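Recogida de residuos en el dormitorio: recomendaciones para residentes

El dormitorio acumula a lo largo de la semana envoltorios, botellas vacías y bolsas que rara vez se retiran el mismo día. El Servicio de Hogar de la Residencia Sivero recomienda reservar 10 minutos, antes de hacer la cama, para la recogida completa de estos residuos.

Se comenzará por la superficie de la cama. Los envases de comida se revisarán uno a uno: los que conserven alimento se cerrarán y se llevarán a la cocina, y los vacíos se depositarán en el contenedor que corresponda. Las migas se sacuden al final, una vez retirada la colcha.

Los desechos pequeños, como pañuelos o papel arrugado, conviene reunirlos en una bolsa y anudarla antes de echarla a la papelera.

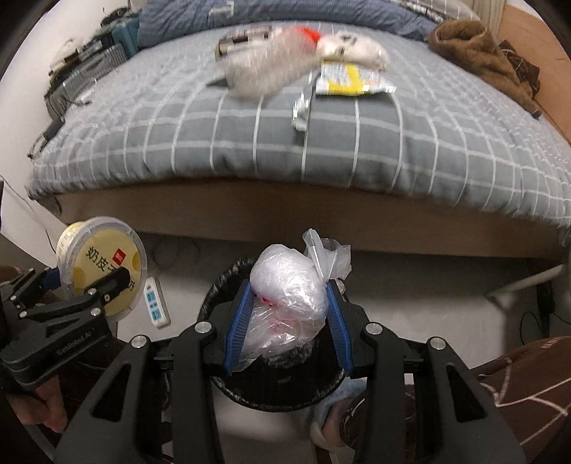
Bolsa de plástico anudada sobre una papelera de malla negra, junto a la cama.

Las papeleras de malla no retienen líquidos ni polvo fino. Se aconseja forrarlas con una bolsa de 10 litros y vaciarlas cada 4 días, aunque no estén llenas. La malla se limpia con un cepillo seco y, una vez al mes, con agua jabonosa.

El espacio bajo la cama requiere atención aparte. Las regletas y los cables se apartarán antes de barrer y nunca se limpiarán con un paño húmedo mientras estén conectados. Se evitará también dejar ropa o paños sobre ellos.

Las prendas que vayan a usarse de nuevo se colgarán en el perchero; las demás pasarán al cesto de la ropa sucia.

Los residentes pueden solicitar bolsas de repuesto en recepción, en paquetes de 50 unidades.

Texto revisado el 26 de junio de 2022.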